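Packing assistant, part time
Dokovo, Ultden branch

Dokovo sells canvas bags, aprons and kitchen linen by post. We are looking for a packing assistant to join the team at our Ultden branch. The post is for 15 hours a week over 3 mornings, with extra hours on offer in the run-up to Christmas.

You will be working at a table, on your feet for most of the shift. The main job is to check each bag before it goes out, pack it with its order slip and put it on the right shelf for collection. Checking means looking over the seams, the trim and the handles, trimming stray threads and setting aside anything with a mark or a bad stitch.

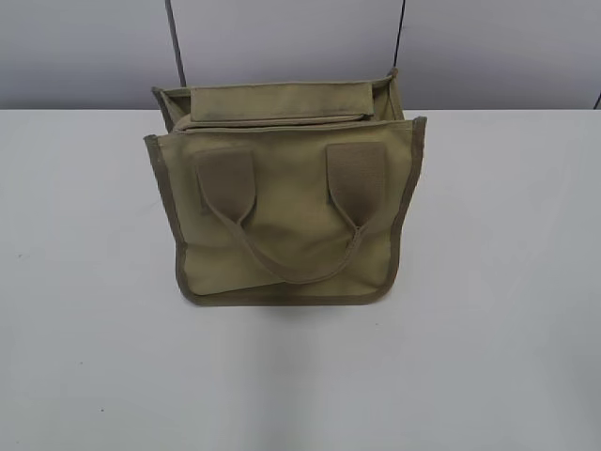
Bags that pass are folded flat, with the handles tucked in. Larger orders go into cartons, and you should be able to lift these without difficulty. You will also book in returns, note the reason given by the customer and keep the table clear for the next shift.

Experience in a warehouse or shop is useful but we do not ask for it. You will need to read order slips in English and have an eye for small faults. Training is given over the first 2 weeks by Rowena Macaraeg, who runs the packing room.

Hours: 8.30 to 1.30
Contract: permanent, after a trial period
Reports to: Rowena Macaraeg
Reference: 533

To apply, send a short letter and a list of your past jobs to Angelica Mercado at the Ultden branch, quoting the reference. Please say which mornings you cannot work. Applications close on June 28, 2026. Interviews will be held at the branch and include a short packing task.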